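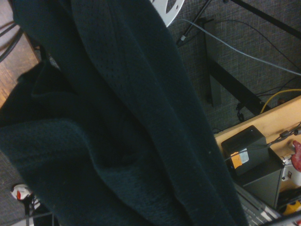
## The Ocampo sweater swap is back, and I'm already digging through my closet

Good news for anybody with too many knits! The Ocampo sweater swap is on again this spring, and Janelle Sebastian tells me the sign-up list hit 63 names before the flyers even went up. I got mine in early (I learned my lesson last time, when I dithered for a week and ended up on the waiting list).

If you've never been, it's pretty simple. You drop off up to four clean sweaters or cardigans, you get a ticket for each one, and you trade your tickets for whatever catches your eye. Wool, cotton, acrylic, big chunky things your aunt made, all fine. Small holes are okay too, as long as you pin a note next to them. Please no felted accidents from the dryer, I've brought one of those myself and got a very kind look from Janelle.

Drop-off opens 17 March 2021 at the side door of the Handeo building, and this year everything gets sorted by size before anyone comes in to browse. You'll pick a time slot when you sign up, with 20 people inside at once and masks on the whole time. It should be a lot calmer than the old free-for-all, though I'll kind of miss the elbows.

The part I'm most excited about is the mending table. Remedios Villanueva is bringing her darning mushrooms and a huge bag of leftover yarn, and she'll patch an elbow while you wait or show you how to do it yourself. I asked her what color she runs out of first and she said green, every time, so if you've got odd balls of it lying around, bring them along!

Anything left over goes to the coat closet at Edemetti, which handed out over 100 warm tops last winter and would love more in kids' sizes. A second swap is penciled in for August, mostly lighter stuff. Sign-up sheets are at the Handeo front desk.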